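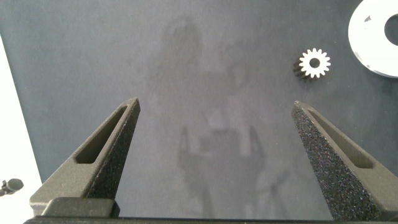
Unit 6: Small Parts, Big Changes on the Bench

Course handout, Work and Automation. Read before the March seminar and bring your notes on the Plorov reading.

I love teaching this unit! Most of what gets written about robots at work is about car bodies and warehouses, and we've done those. This time we look at bench work: gears, rings, little metal pieces, the stuff that somebody used to pick out of a tray and set in place all day long.

Our case is the Hollis shop at Nolness, which puts together small gear units. Before the arm came in, a full order was 363 units, and each one went through one pair of hands from start to finish. The biggest order since then was 1,690. Keep both figures in mind, but don't let them do your thinking for you, because the head count stayed the same and the jobs did not.

What the arm does

It picks and places. Two fingers close on a part, lift it, move it and let go. A spur gear has teeth to grip and a bore through the middle, so there are several ways to take hold of it, and someone has to choose one. A flat ring is harder than it looks (try picking a washer up off a smooth table with two chopsticks and you'll see why). Then come the parts that lie on top of other parts, where the fingers have to get at the small piece and leave the big one alone.
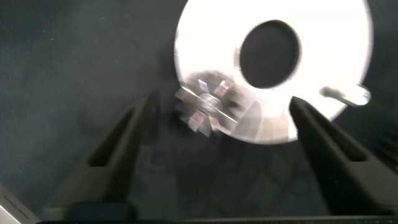
What changed for the people

Assemblers became setters. They decide where parts should lie, check the grip and step in when a part is dropped or turned over. Several said their wrists felt better within a month. Several also said they missed the rhythm of the old work, and I'd like us to take that just as seriously.

Knowledge moved, too. The feel for a gear that isn't seated right used to live in the fingertips. Now it has to be put into words so it can go into the Grakside work sheets, and people who had never written a procedure turned out to be terrific at it. Were they paid for that? Look at the pay table in the reading.

Breaks got odd. The arm doesn't need one, so the crew had to agree on who watches it at lunch.

For the seminar

Write up to 500 words on 2 of these:

- Which skills in the Hollis shop became more visible, and which ones less?
- Who should decide how a part is gripped: the setter, the engineer or the supplier?
- Pick a hand task from a job you have had. What would you need to explain before a machine could do it?

Drafts are welcome, messy ones included. Post them to the course page by noon the day before we meet.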